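August 16, 2024, Mornitz, conference room
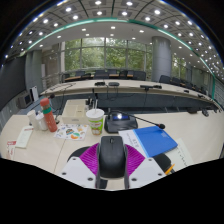 **Category: Workplace automation / desk reset**

Quick notes before I forget, Kerstin please add yours underneath.

Task today = clearing and resetting the conference table with the gripper. Mouse first. Held by its sides, upright, scroll wheel near the top. Ribbed magenta fingers outside, narrow dark pieces doing the holding. Mic unit right behind it, gooseneck bent down over the blue folder. That neck worries me more than the mouse does. Cup with straw also in reach, should be on the list of things to leave alone.

Table left as people leave it: papers, stickers, bottle, organiser box. Want to keep it like that for the trials. Tidy tables teach us nothing about a Thursday after the Olach meeting.

Talked to Frauke Vogler (front office) over lunch. She has done the room resets up to now, 2 a day, more when Kohlhase people visit. Her points, more or less as said:

- doesn't mind losing the mice and cables
- does mind losing the papers. She reads what's left behind, knows whose it is, walks it over. Half of her job is that walk
- who gets the phone call when a folder goes missing? Still her, she reckons
- wants a stop button she can reach from the door

All fair. We had papers down as "collect, stack, side table". Changing to: papers stay put, Frauke decides. Kerstin Wegener agrees, says Tirkeo did the same in thier pilot and the office staff stopped hiding things in drawers.

Target for January is 1000 recorded pick-and-places. At 219 now. Slow week, room was booked a lot.

Open:
- glare on the blue display of the mic unit, bright white patch. Try with ceiling lights down?
- folder overlaps a printed sheet. One object or two? Need a rule before anyone labels it
- hours. Frauke was told "freed up for other work", no one has said which work. Not ours to answer but we shoud ask, in writing, before the next demo
- wording on the door notice, "automatic cleaning" is wrong, it doesn't clean anything

Kerstin has the room Monday morning. Mouse again, then the bottle.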